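Notebook, permit counter workshop, April, Sunday (catching up, building quiet)

Picking up from the queue trial. Coffee machine on 2nd floor still dead, bring own.

Where we are: Stisen counter ran the new intake sheet all week, Tristen counter stayed on the old one so we have something to compare with. Same hours, same permit types (fence, sidewalk cut, street vendor, small sign). Clerks wrote start and finish times by hand on the back of each sheet. Handwriting is what it is. Two sheets unreadable, set aside in the red folder, not counted.

Stisen, new sheet: 33 applications complete on first visit.
Tristen, old sheet: 14.

Don't get excited yet. Stisen gets more repeat vendors, they know the drill already. Need to split out first-timers before this goes to anyone upstairs. Fitzgerald Baptiste wants a number for the council packet, told him he gets a number when I have one I'd sign. He was fine about it. Mostly.

Things that went wrong with the new sheet:

- Box 6 ("nature of premises"). People write their address again. Every time. Change to "What kind of building is it?" and give tick boxes. Legal may grumble, ask anyway.
- Fee table on the back. People don't turn the page. Clerk at Stisen started drawing an arrow in pen at the bottom of the front, and after that she says hardly anyone missed it. Print the arrow.
- Signature line too close to the office-use strip, applicants sign in the strip, then the stamp goes over the signature and records sends it back. Move strip to top right.
- Sidewalk cut needs the contractor's license number and no one carries it. Put it on the "bring with you" card, not only on the form.

Card itself is good. Half sheet, heavy paper. Running low at Pretorius library branch, they asked for more, drop off a stack next trip. Spanish version still at the translator. Chase.

Sat at the Stisen counter for a morning myself to see how the sheet reads out loud. Worth doing, should have done it first. The clerk has to say "proof of interest in the property" and then explain it each time (deed, lease, letter from owner). So why not print deed, lease or letter from owner. Wrote it on the master copy. Also the number display is behind a pillar if you sit in the last row. A man missed his turn and had to take a new ticket. Facilities ticket is in. Meanwhile clerks call numbers aloud.

Timing method: starting the clock at the counter undercounts. Person is already waiting, already filled half of it in wrong. Next round stamp the time on the queue ticket and staple ticket to sheet. Stapler needed at Tristen, theirs walks off.

Old database: Dindari export came through but the date column is text, some day-first, some month-first. Spent most of an hour on it. Sorted by receipt number insted, which is sequential, good enough for putting visits in order. Do NOT sort by date until it's cleaned. If anybody opens my copy, the tab called "use this one" is the one to use.

Also in export: returned applications get a new record each time, so one fence permit shows up as three cases. That's been inflating the workload figures for years probably. Flag to Baptiste separately, don't bury it in the trial memo. Check how the annual report counted these before saying anything loud.

Staff appreciation thing is coming up for the counter teams, sign-up list is by the mailboxes. Put down for drinks and paper cups. Nuts: label anything with nuts, we have an allergy at Tristen.
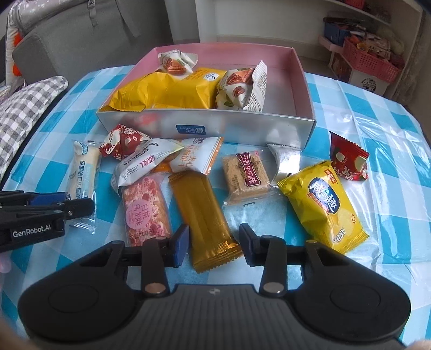

Gift box and wrapped snacks on the checkered cloth. Pecan ones in the box.

Back to it. Next round plan:

1. Swap counters. Tristen gets new sheet, Stisen goes back to old. Stisen will complain, tell them early in the week.
2. Add one line at top: "Have you applied here before? Y / N". Should have been there from the start.
3. Ticket stapled to sheet, see above.
4. Clerks mark the reason for return with a code, short list taped to the desk. Keep it short or they'll use "other" for everthing.

Run it over 2 weeks. Last one was too short, and it had the power cut in it.

Open questions
- do phone inquiries drop when the card is out? Switchboard keeps a tally, ask for it
- who owns the form after we finish? Records says us, we say records
- can vendor renewals skip the sheet entirely? Old one on file is usually fine. Need to read the ordinance properly, the section on lapsed permits is odd

To do Monday: print revised sheet, single-sided proof first. Stapler. Translator. Cards to Pretorius. Get red folder back from my car.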